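Contents | Preface | Chapter 6 | Exercises | Index

6 Folding and Surface Preparation

6.1 The unfolded state

Folding begins with cloth in no particular order. A garment or towel set down on a table holds creases, doubled layers and hidden corners, and each must be resolved before a fold line can be placed. This chapter treats the work surface first, then the opening of the bunched piece, then the fold itself.

A covered table is assumed throughout. The cover adds friction, so the lower layer stays in place while the upper one is drawn across it. Its color should differ clearly from that of the work – dark cloth on a pale or muted cover is the usual choice. 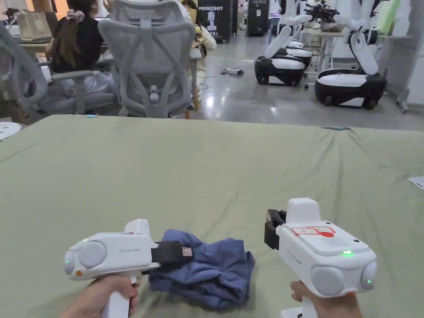
Jihad Issa objects that a cover shifts under load and that a bare tabletop gives a straighter edge. The objection holds for heavy fabric. For pieces under 600 grams, the Clumcombe trials (April, 39 pieces) recorded less slippage with a cover, provided it overhung the table on all sides.

6.2 Locating corners

Opening a bunched piece requires 2 adjacent corners. Find one exposed edge and follow it in either direction until it turns. Hold that corner and continue along the next edge – the seam, where there is one, serves as a guide.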